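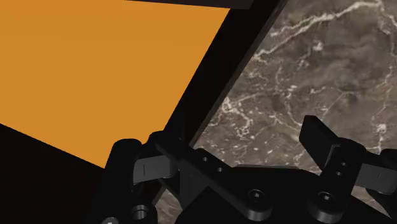

Speaker notes, Kwabena Sulemana. Buying the gripper last: planning an equipment budget for a small automation cell. Flevthorpe operations group, October 2024.

Opening. Wait for the coffee queue to sit down. Thank Undley for the room and for the lectern, which wobbles.

Start with the quote. Everyone here has had one. It has a nice round number for the arm, a smaller number for the gripper and then a line that says "integration, TBC". Pause. TBC is where your money goes.

Our story. Three years back we bought an arm for the Tollon line before we'd agreed what it would pick up. It spent the winter in its crate beside the ute chargers, depreciating in perfect safety. I signed for it, so I'm allowed to tell this one.

Next bit: what we do now. Simulate first, buy second. Point at the screen. Two-finger gripper, fingers apart, modelled up against a flat orange panel on a marble surface. Someone will ask about the marble. We do not have marble benches at Flevthorpe. We have benches the colour of old tea. Move on.

What a render is good for, from a budget point of view:
Reach and clearance. If the finger links foul on the edge of a part in the model, you've found out for the price of an afternoon.
Fingertip shape. Most of our arguments with suppliers have been over fingertips, and they're the cheapest thing on the order.
Settling fights between production and maintenance before there's a purchase order to wave about.

What it is no good for: grip force on a greasy part, cable wear, and anything to do with the compressor. Say this slowly. Last time a bloke from purchasing heard "simulated" and wrote down "proven".

Numbers slide. Keep it short, they'll photograph it anyway.
Simulation and setup time, $2000.
Spare fingertip set, $705.
Freight, $300.
Fasteners and thread locker, $79. Yes, it gets its own line. The year it didn't, we raised an emergency order for screws and the courier cost more than the screws.

None of those is the arm. The arm gets its own meeting, with biscuits.

Oei example. They asked for a second gripper as a spare and were knocked back. I'd have knocked it back too — then their first one went away for repair and the whole cell stood there with its arm out like it was hailing a taxi. Ask the room: who has a spare on the shelf? Who knows which shelf?

Timing. Get the request in before the capital round closes. Ask for training in the same request. Training asked for later is called travel, and travel gets cut.

If running over, skip Oei and go straight to timing.

Questions. Likely ones: lease or buy (depends on your shifts, see me after), who owns the model files (get it in the contract), can we see the tea-coloured benches (no).

Leave the clicker with Undley's front desk.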